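## 4. First pick test

Work through this section once the arm is bolted down and homed. It covers the pick test we use on the Tetov arm before anyone runs their own program. Sections 2 and 3 need to be finished first, including the Flikum gripper wiring.

**Caution:** Keep the stop button within reach of your free hand. Roll chairs back before the arm is powered.

### 4.1 Set the work height

1. Power up the controller and wait for the ready light.
2. Set speed to 40 per cent. Leave it there for all of section 4.
3. Jog the arm to the park position.
4. Open the gripper fully from the Erton panel.
5. Put the test plate down inside the reach area with a single piece of fruit in the middle. An apple is a good size.
6. Jog over the plate and stop while there is still clear air under the fingers. Save this point as `HOVER`.

The hover point doesn't have to be dead centre at this stage. In the set-up below, the fingers are above the apple and a little behind it, and the offset gets taken out in 4.2.

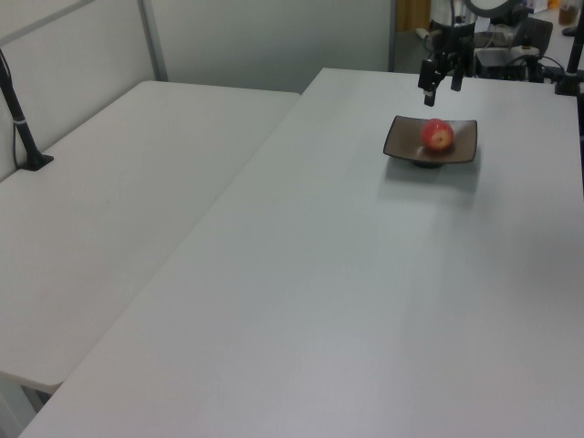 Rimantas Kairys asks that everybody save `HOVER` again after moving a camera post, even if the arm itself hasn't been touched. His view is that the clamps get leaned on while people tighten them, and the table joint can shift with them. He would also like the old point deleted – two saved points with nearly the same name caused the May collision.

### 4.2 Line up and close

1. From `HOVER`, switch to fine jog.
2. Move sideways until the fruit is centred between the fingers.
3. Lower in 4 mm steps. Stop when the fingertips are level with the widest part of the fruit.
4. Check that neither finger is touching the rim of the plate.
5. Set the grip force to 66 on the panel.
6. Close the gripper and save the point as `GRIP`.

**Note:** The panel accepts values up to 98. Anything that high will bruise fruit and can trip the gripper fault.

### 4.3 Lift and return

1. Raise the arm straight up to the height of `HOVER`.
2. Wait five seconds. If the fruit slips, lower it back to the plate, open the gripper and repeat 4.2.
3. Lower to `GRIP` and open the gripper.
4. Return to `HOVER`, then park.

If the plate lifts or tips with the fruit, the fingers are too low. Go back one step and save `GRIP` again.

Write both points in the shop log under the Jankauskaitė build, with your initials. Leave the speed setting where it is for the next person.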